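I'd been trying to pin Sumathi Joseph down for a chat since December, and when she finally rang me back she was halfway through feeding her starter and had to put me on speaker. "Carry on, I can hear you," she shouted, over what sounded like a tap. So that's how we began!

If you don't know Flundora, it's the Saturday bakery she set up in her mum's old garage, and it does one thing: flatbreads. Not pizza, not focaccia (she gets asked, a lot). She makes them with a flour blend she buys from a small mill called Lurnik, and she's a bit evangelical about it.

"It smells like a barn," she told me. "In a good way. The first bag I opened, I rang Manuela and made her come round and sniff it."

Manuela is Manuela Pace, her business partner, who used to do the books for a carpet shop and now does the books, the deliveries and most of the shaping. She joined us on the call a bit later and was much quieter than Sumathi, although she did correct her twice on dates.

I wanted to know how you get from baking for your family to selling 900 flatbreads a month. Sumathi laughed at that. "Badly. We started with 14 orders and I cried over nine of them. I was using the oven in the kitchen and it only fits two trays, so I was up at three in the morning, and my brother was coming down for work and stepping over sacks."

The big change was the oven, a second-hand deck model they call Datov after the name on the van that brought it. It cost them £2364 with the delivery, and they paid it off over a year and a half. "I've never loved a machine before," said Sumathi. "My car, no. Datov, yes."
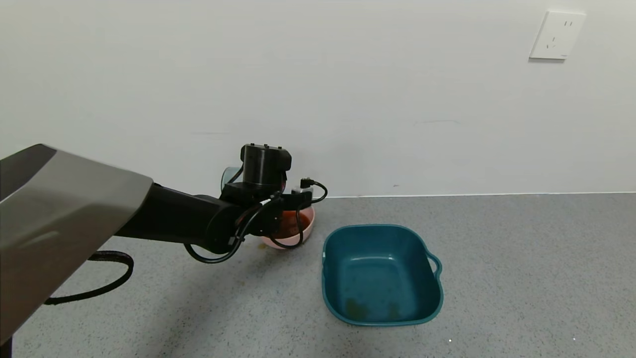
I asked what goes wrong most often, because I bake at home and mine come out like roof tiles. She was very firm with me about water. Most of us don't put enough in, she says, and then we panic when the dough sticks and throw on a load more flour. Her own dough is so soft she moves it about with a scraper and wet hands. She also rests it for 43 minutes before shaping. Forty-three?

"That's how long my programme was," she said. "I used to put the dough down, watch the whole thing and come back. It worked, so I've kept it."

Manuela thinks 40 would be fine. They've clearly had this conversation before — I could hear Sumathi sighing.

The toppings change with whatever's about. There was a run of wild garlic in the spring, and now it's mostly onions cooked down with cumin seed, which sell out first. The plain one is still Manuela's favourite. "You can taste if we've got it right," she said. "With the onions you can hide things." (Sumathi: "I don't hide anything!")

They've been offered a proper shop, a little unit on the same parade as the Pastor café, and I got two different answers about it. Sumathi would sign tomorrow. Manuela wants to see another winter's figures first, and she'd like one weekend off before anyone mentions rent again.

"We'll do it when she says," Sumathi told me. "She's usually right, don't print that."

Orders for the next bake open on 5th June, and you collect from the garage with the green door. Take your own bag, and go early if you want the onion.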